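4 Preparing and coating the bench top

This section covers the two-part floor and bench coating supplied in the Edlow kit. Read it through to the end before opening either tin. Once part A and part B have been combined the mix cannot be stored.

4.1 Before you start

The room must be above 12 °C during application and for the whole of the first night. Check the temperature of the bench top itself with a surface thermometer. A top that stands against an outside wall can be several degrees colder than the air.

You will need:
Edlow part A (base, tinted) and part B (hardener)
Abrasive discs, 80 and 120 grit
Short-pile roller, 300 mm, with two spare sleeves
Flat mixing paddle and a slow-speed drill
Clean straight-sided bucket
Lint-free cloths and the degreaser supplied
Nitrile gloves, goggles and a fitted mask

CAUTION: Part B irritates skin and eyes. Wear gloves and goggles from the moment the tin is opened until all tools have been cleaned or thrown away.

4.2 Cleaning and sanding

1. Remove vices, stops and any other fittings from the top. Put the screws in a labelled bag.

2. Wipe the whole top with degreaser, turning the cloth often. Leave for 30 minutes.

3. Fill dents and old screw holes with the filler paste. Let it set hard and sand flush with 80 grit.

4. Sand the whole top with 120 grit until no gloss is left. Pay attention to the front edge, where old varnish tends to survive.

5. Vacuum, then wipe once more with a dry cloth. Do not use a tack cloth. The wax it leaves behind will cause small craters in the finish.

Note: Tops previously treated with silicone polish need two passes of degreaser. If water beads on the sanded surface, repeat steps 2 and 4.

4.3 Mixing

6. Stir part A on its own for 3 minutes, scraping the bottom of the tin. Pigment settles in storage and a poorly stirred base will dry streaky.

7. Pour all of part B into part A. Do not split the kit by eye.

8. Mix at slow speed for a further 3 minutes, then tip the mix into the clean bucket and stir again by hand.

The working time is 30 minutes at 20 °C. It is shorter in a warm room. A bucket that starts to feel hot must be taken outside and left there until cold.

4.4 Applying

9. Cut in along the back edge and the corners with a brush.

10. Roll on the first coat in strips, front to back, keeping a wet edge. Finish each strip with light strokes in one direction.

11. Leave overnight. Sand lightly with 120 grit, vacuum and wipe.

12. Mix the second kit and roll the second coat across the first. This coat carries the colour. In the teal-green shade, slight mottling and a soft sheen are within the normal range for a rolled finish and do not call for a third coat. 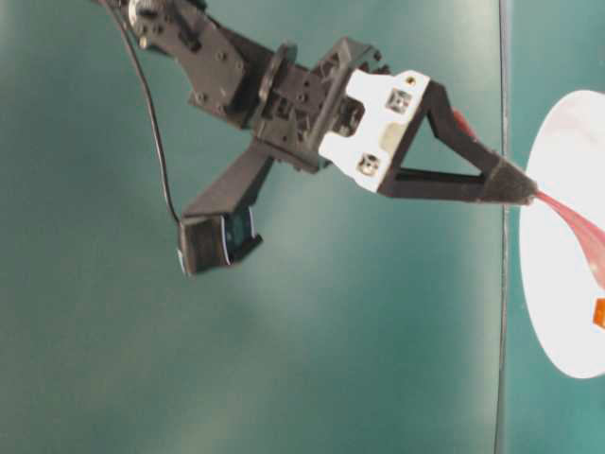 4.5 Curing

The surface can be touched after one night. Light use is possible after 3 days and full use after 7. Until then keep water, solvents and rubber feet off the top. Soft rubber can leave a permanent mark in a coating that has not fully hardened.

Do not speed up curing with a fan heater aimed at the surface. General heating of the room is acceptable, provided it does not raise dust.

4.6 Faults

Craters: grease or wax left on the surface. Sand back, degrease and recoat.

Sticky patches: poor mixing. Scrape off the soft material, wipe with solvent and recoat from a fresh kit.

Roller lines: the wet edge was lost. Sand flat with 120 grit once cured and apply one thin coat.

White bloom: damp air during the first night. Often removed by a light sand. If it returns, recoat in a drier room.

4.7 Batch details and returns

Write the batch number from both tins on the card inside the lid. Kits from different batches can differ slightly in shade and should not be used side by side on one top. Unopened kits can be returned to Nundorska at the Humbridge depot with the card enclosed.

Section revised July 19, 2020. Checked by Boris Babić.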